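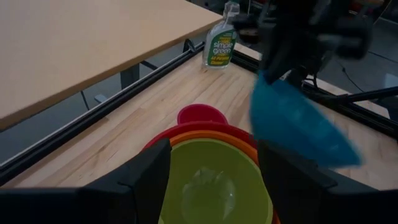
Nested bowls on the worktop at Kimholm

I'd been meaning to get to the Kimholm open day for ages, and this June I finally dragged Sidra along with me. It's an old grain mill that's been turned into kitchen workshops, and you can wander round most of it for free (parking is 3 pounds, cash only, so bring coins!).

We started with the bread demo, run by a very cheerful baker called Nesrin Başaran, who had two doughs on the go and let people prod both of them. I prodded a bit too hard. Then up the steep stairs to see the old millstones, which were smaller than I'd pictured, and back down for soup — leek and potato, lovely, though the queue went right out of the door.

Sidra bought a rye loaf and a bag of flour so heavy we took turns carrying it to the car. I came away with a leaflet for the autumn pastry course and flour all over my coat. Get there before eleven if you want a cheese scone, they'd all gone by the time we reached the counter.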